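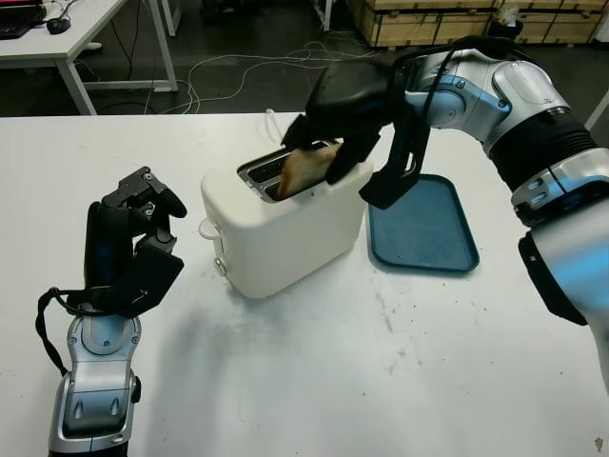 Le grille-pain, le protocole et moi

Mardi 8 septembre

Bon, je vous avais promis un billet sur les règles qu'on s'est données pour les manips « cuisine », et ça fait trois fois que je repousse. Le prétexte officiel, c'était le déménagement de la moitié du labo à Bollport. La vraie raison, c'est que je les ai réécrites pendant tout l'été et que je n'étais jamais contente du résultat !

Petit rappel pour ceux qui débarquent : je travaille chez Plodel, on est une petite équipe, et notre projet Pollum consiste à faire faire à un robot à deux bras des gestes de tous les jours. Le pain de mie dans le grille-pain, c'est notre grand classique. Ça paraît idiot vu de loin (ma mère me demande encore si je suis payée pour ça), mais une tranche de pain, c'est mou, ça s'effrite, ça n'a jamais deux fois la même épaisseur, et la fente ne pardonne pas grand-chose.

Quand j'ai commencé, la règle de sécurité tenait sur un post-it : « faire attention ». Je vous jure. Aujourd'hui on a un document de 8 pages, ce qui est sûrement trop, et que je vais essayer de vous raconter sans vous endormir.

D'abord l'électricité, parce que c'est là que je suis devenue la pénible de service. Chez nous, un grille-pain n'est pas branché tant qu'on travaille le geste d'insertion. Pas « éteint », pas « levier en haut » : la fiche est sortie de la prise, et posée à un endroit où la personne qui surveille peut la voir. Des doigts de robot au-dessus d'un appareil à résistances, je n'ai pas envie de savoir ce que ça donne. Les essais avec chauffe réelle existent, mais ils sont à part, avec une fiche d'essai séparée et deux personnes présentes, dont une qui ne fait rien d'autre que garder la main sur l'arrêt d'urgence. Et quand je dis rien d'autre, ça veut dire pas de téléphone, pas de café.

Ensuite, la position du deuxième bras. C'est la règle sur laquelle on s'est le plus disputés. Quand une seule main travaille, l'autre doit être quelque part de prévu, à l'écart de la trajectoire, et y rester. Au début on la laissait n'importe où et on se disait que le logiciel gérait les collisions. Il les gère, oui, la plupart du temps. Maintenant on a une posture de repos écrite noir sur blanc, main levée, et si le bras n'y est pas au départ, on ne lance pas l'essai. Certains collègues trouvent ça rigide, moi je dors mieux.

Le pain lui-même a droit à sa rubrique (si, si). On note s'il est frais, rassis ou déjà grillé, parce que le comportement sous les doigts change complètement. Une tranche grillée se tient bien, on peut la pincer par le haut et la présenter de biais avant de la redresser. Une tranche fraîche s'écrase et se plie au moment où le bord touche le métal. Mélanger les deux dans une même série sans le dire, c'est s'offrir un joli taux de réussite qui ne veut rien dire. On l'a fait ! Sur 331 essais, en décembre dernier, impossible de retrouver après coup lesquels étaient avec du pain grillé. On a tout refait.

D'où la règle suivante, qui est ma préférée : on note les échecs avec autant de soin que les réussites. Tranche coincée, tranche lâchée, tranche posée à côté, arrêt demandé par l'opérateur – chaque cas a son code. L'objectif de Pollum est d'arriver à 1 000 essais correctement étiquetés, et je préfère qu'on y arrive en retard.

Côté nettoyage, je vais me faire des ennemis. Les miettes, il y en a toujours. On avait d'abord écrit « table propre avant chaque essai », et bien sûr personne ne le faisait, donc la règle ne servait qu'à nous mettre en faute. La nouvelle version dit qu'on tolère les miettes sur la table pendant une série, qu'on passe un coup entre deux séries, et qu'on inspecte les articulations des doigts à chaque pause. Les miettes adorent les articulations. Le pain passé par là part à la poubelle, même quand il a l'air très bon et qu'il est 17 heures. C'est écrit aussi, à la demande générale, après un incident que je ne détaillerai pas.

Reste la question des câbles au sol, et là je n'ai pas de belle règle à vous donner. On a écrit qu'aucun câble ne devait traverser la zone où marche l'opérateur, on a acheté des passe-câbles chez Lemaire, et puis on déplace un bureau et tout est à recommencer. Si quelqu'un a une méthode qui survit plus d'une semaine dans un labo vivant, les commentaires sont ouverts, je suis preneuse.

On m'a demandé si je pouvais partager le document. Pas encore, il y a des morceaux internes à enlever, mais j'aimerais sortir une version propre avant la fin de l'année. En attendant, je prépare la partie sur la bouilloire, et rien que le chapitre « eau » me donne déjà des sueurs.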